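**Week 4 handout – Teaching by showing, part 2: driving the arm yourself**

Last time we pushed the arm around by hand and let it remember where it had been. This week you get to sit down at a controller and drive it, first in the simulator and then on the Kemesetti bench. I love this part of the course! Bring your notes from part 1, and please read to the end before your lab slot.

## Two ways to show a robot something

**Guiding by hand.** You hold the arm itself, the motors go slack enough to let you move it, and the joint angles are saved as you go. It feels natural within a minute or two. The trouble is that your hands and shoulders end up in front of the camera, and anything the robot learns from those pictures will include you. You also can't do it in a simulator.

**Remote control.** You stay out of the workspace and send commands through a handheld controller, a second "leader" arm, or a space mouse. The camera gets a clean view, and the recorded commands are in the same form the robot will later have to produce. The price is touch: with our controllers you can't feel the fingers bump into anything, so your eyes have to do all the work.

Most groups who have tried both end up mixing them. Hand guiding is lovely for finding a comfortable path – remote control is better for recording the runs you plan to train on.

## What goes into a demonstration

A demonstration (or "episode") is one try at the task from start to finish. At every time step we save:

- the camera picture
- the joint angles
- how far open the gripper is
- the command you sent at that moment

The last one matters more than people expect. If you save only where the arm was, you have to guess later what the driver was asking for, and near contact those two things drift apart. Press down on a peg that won't go further and the command keeps moving while the arm stays put!

Our practice set is called Norar. It has 1,518 episodes, all driven by students in earlier years, and the unevenness is half the fun. Some drivers swoop in from the side, some creep straight down, some stop to think for ages. Pick any 11 episodes and watch them before you record your own. You'll start to recognize styles, and you'll see why a learner that simply averages them can get into a muddle: if half the drivers pass to the left of an obstacle and half to the right, the average goes straight into it.

## The peg block in simulation

We start in Dasberg, our simulated lab room, with the arm and the peg block. Try the approach many times before you worry about grasping. Come in high, get the fingers pointing straight down, line up over the peg you want, and only then lower. Keep looking at the space between the fingertips as you line up, and check the shadows on the table too, which can help you sort out what's near and what's far when you're working from a single view.

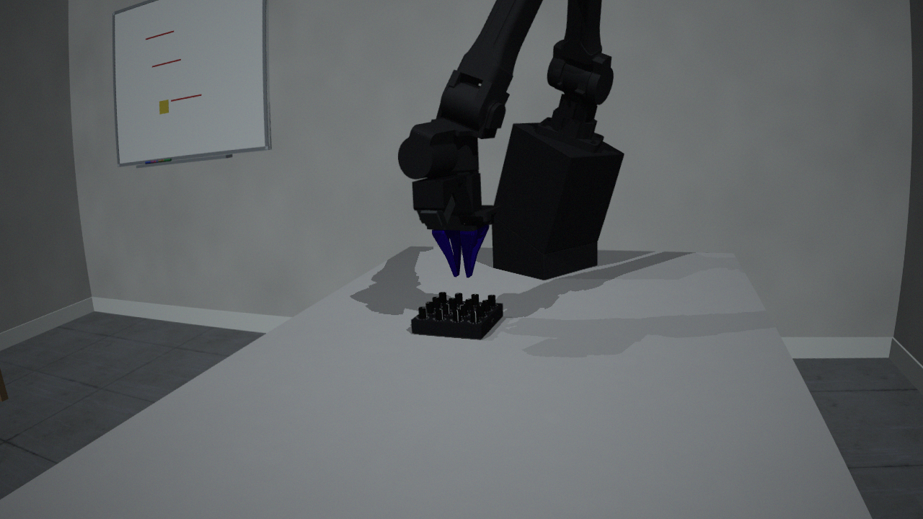 ## Driving habits worth building early

1. **Move one way at a time near the pegs.** Sideways first, then down. Diagonal moves look stylish and knock things over.
2. **Don't stop dead.** Long pauses teach the learner to pause. If you need to think, do it before you press record, or slow down smoothly.
3. **Pick a peg and stick with it.** Changing your mind halfway is fine in life, awful in training data.
4. **Record some recoveries.** Start a few episodes slightly off to one side and fix it. A policy trained only on perfect runs has never seen its own mistakes.
5. **Vary the start.** Shift the arm's starting pose between episodes, a little at a time.

## For the lab

Each pair records 100 episodes in Dasberg, swapping drivers whenever you like. Label each one *good*, *recovery* or *discard* right after you finish it, while you still remember what happened. Then train the small Cuervo model on your good and recovery runs, and once more on the good runs alone. Stop both at the same number of steps.

Hand in:

- one plot comparing the two models' success over the test starts
- a paragraph on where each one fails (be specific about the moment: approach, alignment, closing, lifting)
- your pair's oddest episode, with its number

Episodes are capped at 300 time steps. If you keep hitting the cap, raise the speed setting one notch and practice a bit before recording again.

**Reading for next time:** the chapter on compounding errors, up to the section on asking the driver for corrections.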